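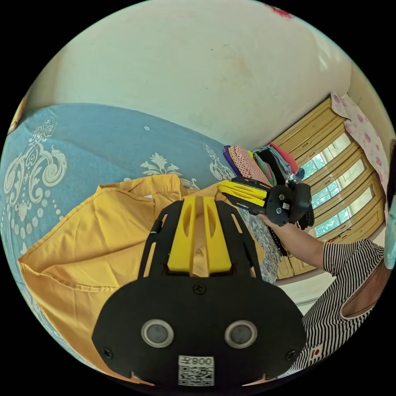
A reader wrote in after my last post to ask why I keep going on about border guards when "the real story is submarines." Fair enough! Submarines get the maps and the arrows and the dramatic music on TV. But I grew up 45 miles from a base, and what I remember is people: the ones who drove the plows, fixed the radios, and came into the diner at odd hours looking half asleep. So I'm going to stay on the people a little longer, if you'll put up with me.

What set me off this time was the reserve call-up plan for the Plestow garrison, which I have now read twice (the second time with a pot of coffee and a ruler to keep my place). On paper it's a tidy thing. The garrison is supposed to go from its peacetime crew to full strength in 2 days, with 2256 reservists coming in from the towns along the coast road. If you have ever driven the coast road in January, you're probably making the same face I made.

There is one road. It goes over the pass at Brindus, and when the wind comes up the pass closes, and then you sit in your car and eat whatever is in the glove box. The plan mentions the pass in one short paragraph and says that traffic will be "managed." I would dearly love to know how.

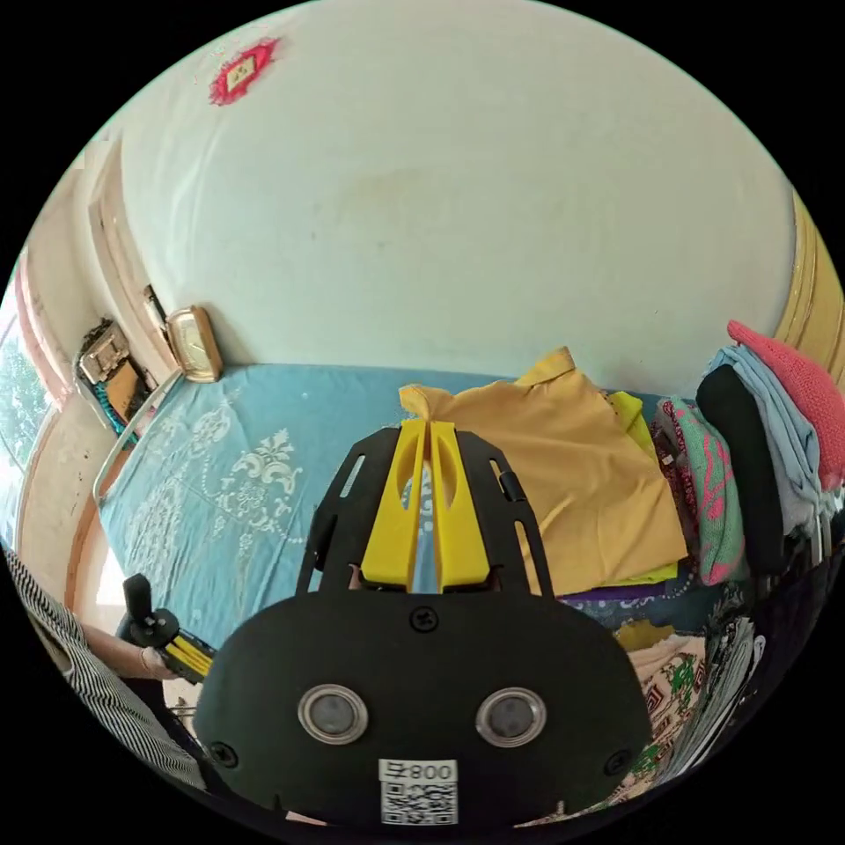
You're forgetting the ferry, one commenter told me when I grumbled about this before, and the ferry could carry half of them on its own. I did look into that, because I like the ferry and I'd be happy to be wrong. The Nasetti boat takes 80 passengers on a good day, and it doesn't run at all when there's ice in the harbor. Put a few of those together with everybody's packs and boots and you can see how long the line would get.

I don't want to sound as if I think the planners are fools. They have a tight budget and a lot of coastline, and I'm sure some of them have sat at the top of that pass themselves. My own wish is pretty modest. Keep some of the winter gear in the old depot at Iyamu, on the near side of the pass, and let the local folks report there first. They could draw their equipment, get warm, get counted, and move up when the road opens.

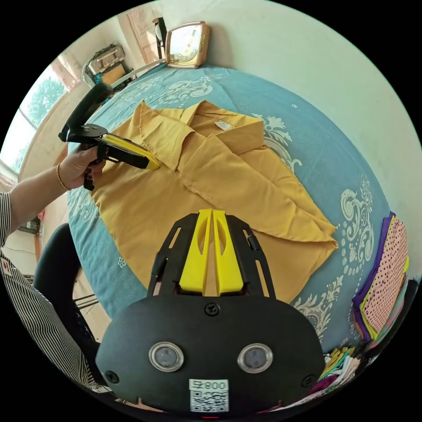

It would cost something, of course, mostly for heating and for a few people to look after the stores. The depot roof needs work too, and has for years. Still, I'd take a leaky building on the right side of a mountain over a lovely new one I couldn't get to.

Anyway, the public comment period is still open, and I've sent in my page and a half (it started out as four). If you live anywhere along the coast road, please think about sending yours, even if it's only to tell them what the pass was like last winter.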